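# A fourth daily flight, and the same old question

*May 26, 2023*

Regional airlines love to announce new frequencies. Renaud's latest is a fourth daily round trip between Lultton and Prandside, flown with 50-seat jets, and the press release used the word "momentum" twice. I went to see Sharada Chowdary, the carrier's head of network planning, to ask where the passengers are supposed to come from.

She offered me breakfast first. I had read the January traffic figures on the way over and wanted to get to those. 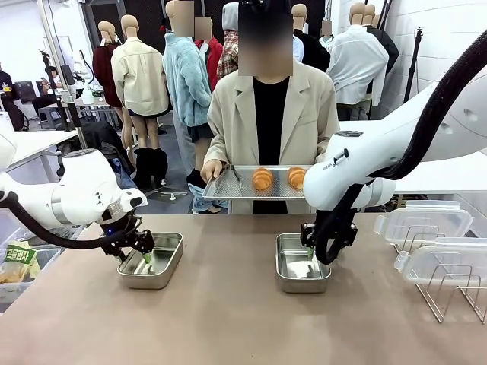
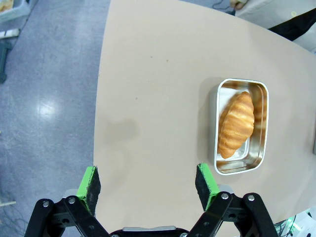
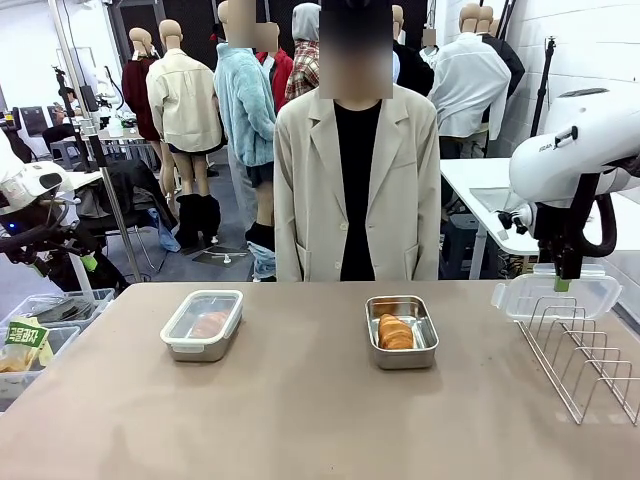
## "We aren't guessing"

Chowdary has been at Renaud for seven years, most of them spent arguing for smaller airplanes flown more often. Her case for the fourth flight rests on connections. The three existing departures miss the evening bank at Prandside, she says, and anyone heading farther west has to drive or stay overnight.

"We aren't guessing," she told me. "People are already making this trip. They're making it in their cars, and they're leaving home at four in the morning to do it."

How many people? Renaud counts 1,510 local passengers a week on the route now, both directions combined. I pointed out that three round trips a day with 50 seats comes to 2,100 seats a week, and that a planner looking at those numbers might leave well enough alone.

"You left out the connecting passengers," she said. I asked how many there were. She said the company doesn't break that out.

It's a fair answer from an airline and a frustrating one for anybody trying to judge the plan. Without the connecting traffic, the local passengers fill a little over 70 percent of what's on offer today. Add the fourth flight and that drops to just under 54.

## Who pays for the empty seats

Part of the answer is the airport. Lultton has agreed to waive landing fees on the new flight for its first year. Anas El-Sayed, who runs air service development there, was on the phone for this part of the conversation and didn't care for my calling it a subsidy.

"It's an incentive," El-Sayed said. "Every airport our size has one. If the airplane doesn't come, we don't collect the fee anyway, so what have we given up?"

Gate time, for one thing - the evening slot Renaud wants overlaps with the only charter operator that pays full price. El-Sayed said the two can share. The charter operator didn't return my call.

I also asked what happens in month thirteen, when the fees come back. Chowdary said the flight "has to stand on its own by then." She wouldn't say what load factor that means, or what fare. The cheapest round trip I could find for next week was $286, and that was on the three flights they already have.

## Crews, again

The other doubt is pilots. Renaud cut this same route from four flights to three before, and blamed staffing. Chowdary says hiring has caught up and that a new scheduling system from Fistex has freed up crews who used to sit idle at outstations.

Leokadia Żak, a captain who left Renaud last year and now flies cargo, is less sure. "Software can move people around," she said. "It can't make a new captain. When I left, they were short on captains, and first officers don't upgrade overnight."

I read that to Chowdary. She took a while to answer.

"She's right that captains are the tight spot," she said. "We have enough for this schedule. I wouldn't tell you we have enough for a bad winter."

That was the most useful thing I heard all morning, and it isn't in the press release. I asked if passengers booking the evening flight for the holidays should know it too. She said every airline plans with some risk and that Renaud would protect the morning departures first.

Tickets for the fourth flight are on sale now. If you need the evening connection, check what the change policy says before you pay.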